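The Wallpaper Is Back

Seventeen years of white paint. Then August, and every showroom in Lozano had rolls in the window again.

Not grandma's florals either. Dots, pebbles, big loose shapes. Gatulex lists 191 patterns this season and the muted ones go first – sage, mauve, grays you can live with at 7 a.m.
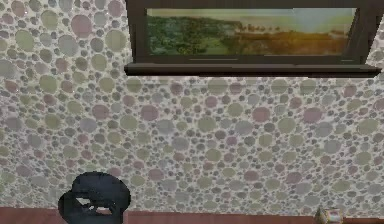
Price is the catch. A decent roll from Lanamex runs more than a can of good paint, and a small bedroom eats up rolls fast. Pattern repeat matters. Check it before you order, not after. Same for the batch number, becuase two batches never quite match.

Renters, look at peel-and-stick. Destora's comes off clean if you go slow, warm it with a hair dryer, pull low and flat. Go fast and you lose paint.

Start with one wall. Live with it for 2 weeks. Then the hallway, maybe.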